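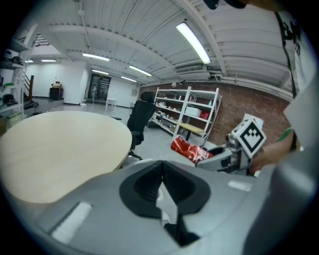
Last edited in April

I look after a pair of hand-held grippers at work, and most of what I know about keeping them going is in a notebook that only I can read. So I'm writing it out properly. If you have the same kind of tool, some of it may save you an afternoon.

The grippers are Zurnons. You hold one in each hand, the fingers open and close as you squeeze, and a camera on the body records what the fingers do. Each one also carries a printed marker on a cube so that its position can be worked out from the picture. The recordings go to the people who train the arm in the other building. I don't train anything. My job is to see that the two tools give the same numbers on Thursday that they gave at the start of the week.

Most of the trouble is in the fingers. They ride on small linkages with pins through them, and the pins wear. When a pin is worn you can feel it before you can measure it. Hold the body still, close the fingers on nothing, and push one fingertip sideways with your thumb. A good one moves a hair and stops. A bad one moves, clicks, and moves again. I do this on both tools before anyone picks them up, and I do it with the power off so the motor isn't holding things tight for me.

Changing a pin isn't hard. You take the finger cover off, support the linkage from underneath, and press the pin out from the plain side. The manual says either side. Don't believe it. The Bouvier pins we buy have a very slight taper, and if you go in from the wrong end you open up the hole and then you need a new link as well. I ruined two links before I worked that out. I now put a dot of paint marker on the thick end of every pin when it comes out of the bag.

After a pin change I run the fingers open and closed 200 times without anything in them, then do the thumb test again. A new pin usually settles a little. If it's still good after that, I write it in the log and put the tool back in use.

Grease: less than you think. I used to put a bead on each joint and wipe off what came out. The extra crept up the fingers and onto whatever we were picking up, and we had a week of recordings where a plastic cup kept sliding for reasons that had nothing to do with the person holding the tool. Now I use a toothpick. One touch per joint, work it in, wipe everything with a dry cloth, then wipe it again an hour later.

The marker cubes need more care than they look like they do. The face has to be flat, clean and matte. Ours are prints stuck to a white cube, and the corners lift when the room gets damp. A lifted corner is enough to tilt the reading. I tried clear tape over the top for a while, which kept the print clean and also made it shine under the tube lights, so half the frames were useless. The tape came off. I print a new set when the corners start to go and press them down with a rubber roller. It takes ten minutes if the printer behaves.

When you put on a new print, check that it is the right one and that it is the right way up. Each marker has its own pattern, and if you swap the left and right tools the software will carry on happily with the hands crossed over. I did this once and didn't notice until the next morning, when somebody asked why the left hand was pouring from the right. I have since written L and R on the back of the prints in pencil.

Screws on the body: snug, with a short screwdriver, and no more. The housing is plastic and the threads go straight into it. We have one hole that was stripped before I took the job, and it's held with a longer screw and a bit of Brundex thread filler. It has lasted better than I expected. I still wouldn't do a second one that way if I could get a new housing.

Then there's the lens. It picks up fingerprints because people grab the tool wherever they like when they put it down. I wipe it with a dry lens cloth at the start and again after lunch. If the picture is still soft after that, look for a loose lens mount before you start changing settings. I spent most of a day in the settings once for a mount that needed a quarter turn.

Checking a tool after work on it goes like this. I put it on, stand a few steps back from the shelves, and have someone bring the other tool up in front of mine with the cube turned toward me. I watch the reading on the laptop while they tilt it slowly, then move it in toward me and out again. The reading should follow smoothly. If it jumps, I clean the cube and try again before I touch anything else. Then we swap, so that both cameras and both cubes get a turn. I leave all the ceiling lights on for this – the check is no use to me if it only passes under better lighting than we work in.

Cables I treat as a part that gets used up. The Lonex ones last us some 19 weeks before the plug end gets loose. I write the month on a flag of tape when I fit one. If a tool drops out while someone is moving and comes back when they stand still, change the cable first.

The log is a plain spreadsheet. Tool, what I did, which part, and the count from the tool's own cycle counter. The right-hand one was at 3059 when I last changed a pin, so that's the number I'm working from now. I don't have enough entries yet to say how long a pin should last, and the left-hand tool wears differently anyway. I'll add to this page when I have the next one out.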